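Home Forum Kitchen & Table Gadgets Repairs Ask the Community Log in

Can a robot set the table yet, or am I dreaming?

purlow_porch

My kid is convinced that by the time we host everybody in December there will be a machine that lays the table for us. I said no way, and then I went looking and now I'm less sure. We have a robot vacuum at home (a Zosmont, the cheap one) and it still eats shoelaces, so my hopes aren't high. But I keep seeing setups like this one, two arms over a placemat with a tray, a fork, a spoon and a glass, and it looks an awful lot like my dining room on a good night.

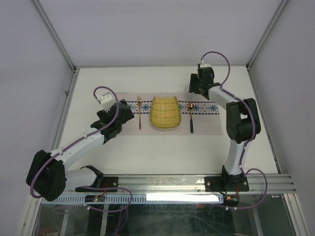
What I really want to know before I lose this bet:

- Can anything you can buy today put out forks and spoons without a person standing there?
- Is it any good with stuff that isn't hard and shiny? We use cloth runners and my grandmother's placemats and I don't want them dragged around.
- What does it cost, ballpark? I saw 3,000 dollars someplace but couldn't tell if that was for one arm or the whole thing.

I'm not very technical, so please go easy on me!

kanagaratnam_fan

no. get a dishwasher and make the kid set the table, thats what we did

berkow_bench

I'll try to do better than the last reply, haha. I run the assembly bench at a small shop in Berkow and we've had two arms on a rail for a while now, so I've got opinions — take them as one person's.

Setting a table sounds easy and it's a mean little job. The heavy part is nothing. It's all the in-between stuff. A fork lying flat gives you hardly any edge to grab. A glass you can see through is hard for a camera to find. And cloth moves when you touch it, so a fork that was in one spot a second ago is now someplace else, with a wrinkle under it.

The other thing is tools. People picture the arm picking up one item and putting it down, but a lot of chores mean holding something and using it on something else. Dusting, basting, brushing crumbs off. A brush is a good test if you ask me. Press too hard and you shove the runner off the mat, too light and you're waving at it.

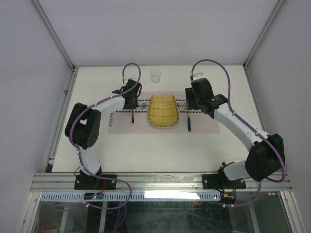 Two arms, a paintbrush in each gripper, and a bamboo tray on the runner between them.

At our bench we gave the arms the dullest job we had, moving small brackets from a bin to a fixture. We logged the first 3,000 picks and 2,992 were fine. Sounds great, right? But that's the same bracket, same bin, same light, all day long. The eight misses still needed a person to walk over and sort it out. Now think about your house, where the forks don't match and somebody left a magazine on the table. I wouldn't expect anywhere close to that.

So, your list. Can you buy one that does it alone? Not that I'd trust. I'm sure somebody will sell you an arm, but then you're the one who has to teach it and babysit it, and that's a hobby (a fun one, I'll admit!). For the placemats, I'd practice on a dish towel first and keep grandma's in the drawer. On cost, I can't tell you what that 3,000 covered. Ask the seller if it includes the grippers, the cameras and the mount, and get it in writing.

If you do go down this road, start with forks. They're stiff, they have a nice long handle, and once the gripper has hold of that handle you've got something to work with. 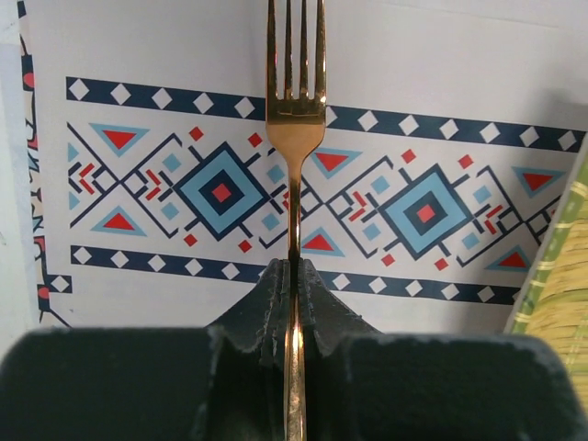 Spoons I'd save for second. Ours would slide on the round part if we came in at a bad angle, and it took me 11 tries one evening to get one lying straight next to a plate. I could have set the table for the whole block by then. Pads wear down too, so look at them every so often and swap them when the grip gets sloppy.

As for the bet, I'd say your money is safe for this December. I wouldn't go double or nothing on it though — the stuff I see now is a lot better than what we started with.

purlow_porch

Thank you, this is great! Kid has read it and is now asking what an arm costs if we skip the vacuum's new battery. I've made a mistake. Going to try the dish towel idea with a pair of salad tongs tonight just to see how hard it is to pick up a fork that way.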